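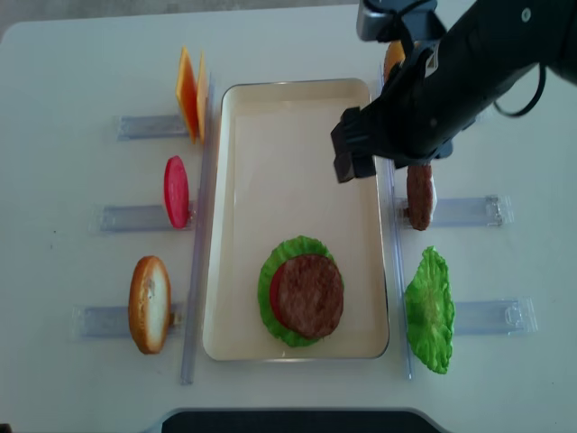 Figure 1. Tray with clear holders on both sides. Patty on tomato and lettuce.

Unit 2: Station layout and build order
Oleksandra Kravets

Ingredients stand on edge in the side holders so each can be lifted without disturbing its neighbour. The tray is kept for the build only.

Build order, bottom to top: bottom bun, lettuce, tomato, patty, cheese, top bun. Centre each layer on the one below – offsets add up.

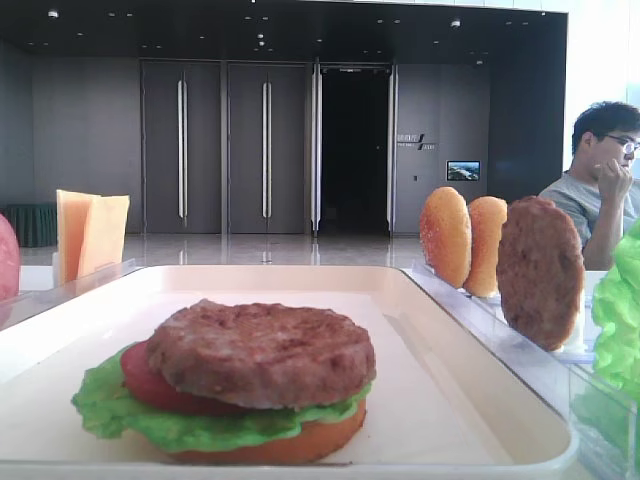
Figure 2. Build at the patty layer, no top bun. Cheese upright at left, bun halves at right.

Note the patty in Figure 2, off-centre to the right, with tomato exposed at left. Correct this before adding cheese.

Reading: Shim handout, p. 70.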